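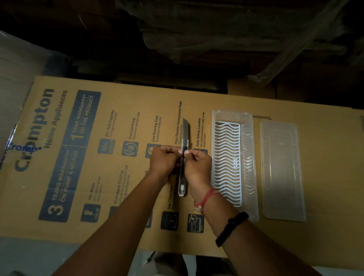 What is being automated at the Numbridge shed?

Pallet moves, carton sealing and the label run at the end of the line. The moving is done by low carts that drive themselves between inbound, the benches and dispatch, and the sealing and labelling is one machine bolted down near the roller door. The lot together goes by the name Peritz, which was the name on the quote and sort of stuck. Unpacking, checking, repacking and anything with a knife in it stays with us at the benches.

Who's writing this?

Me! I've been on the returns benches at Makris for nine years and I got asked to keep this page going after my third long email about the carts. I'm not in management and I don't sell robots. If I don't know something I'll say so, and then go and bug someone until I do.

Is anyone losing their job?

We've been told in writing that there'll be no forced redundancies for 18 months from go-live. That's the firm bit. The less firm bit is what happens when people leave on their own, and the answer I got was that each spot will be "looked at", so make of that what you like. I've asked for something clearer and I'll put it up when I have it.

Why can't the machine open the cartons too?

They did look at it. The trouble is that returns come in any old how – taped over twice, opened and shoved closed again, bottom flaps where the top should be, loose plastic bits rattling about inside. A cutter set to one depth is great if every box is the same box. Ours are air coolers one minute and somebody's kettle the next. You feel the blade go through the tape and you stop, and nobody on the project could get that happening at a price anyone would sign off.

Will I be doing more knife work than before?

Probably, and I think this is the biggest change for anyone on a bench. We used to get up and drag pallets between boxes, which was a pain but it broke the day up. Now the carts bring the work over and you can stand there cutting and flattening for ages without noticing. So we swap stations every 60 minutes. Please do swap, even if you're on a roll! My wrists were grumbling by the second week and they settled down once I stopped skipping it.

Any new rules for knives?

Slide the blade in before you put it down, every time, and keep it off the top of the carts (they drive away with it, ask me how I know). Old blades go in the yellow tin at the end of your bench. Cut away from your other hand, same as ever. If your knife slider gets gummy from tape, swap it at the stores window and don't fight with it.

What happens to the flattened cardboard?

Stack it flat on the cage trolley with all the inserts and plastic out. A cart takes the trolley to the baler when someone presses the green button. It won't go by itself, so if the cage is full and you're waiting for magic, you'll be waiting a while.

Are the carts safe to walk around?

I was pretty wary to start with and now I mostly forget they're there. They slow down when you get near and stop if you step in front. What they're not good with is stuff hanging down or lying low – a strap end, a loose sheet of wrap, a bit of carton poking into the lane. Keep the painted lanes clear, and if one stops and sulks, check the floor first, then press reset once. If it sulks again call the line lead.

Is Peritz timing how fast I work?

It logs when a cart arrives and when it's released, so you could get a rough bench speed out of that. Makris has agreed not to use it for individual reviews. It does get used for planning shifts. The agreement is two pages and it's pinned up beside the lockers, worth a read over a cuppa.

How long does the training take?

The floor session is around 15 minutes and it's mostly learning the buttons and where to stand. If you want to learn the sealer (clearing jams, changing tape, loading labels) that's a longer course, and it comes with the higher pay step. Put your name on the sheet in the lunch room. Bench people get first go, which we had to push for.

When does Skurkivside get it?

The carts are due there in November. The sealer comes later and I haven't got a date. Their floor slopes near dispatch, so expect the lanes to look different from ours.

Who do I ask if my question's not on the page?

Drop a note in the box by the time clock, or grab me at the benches before lunch.

Page last updated October 25, 2026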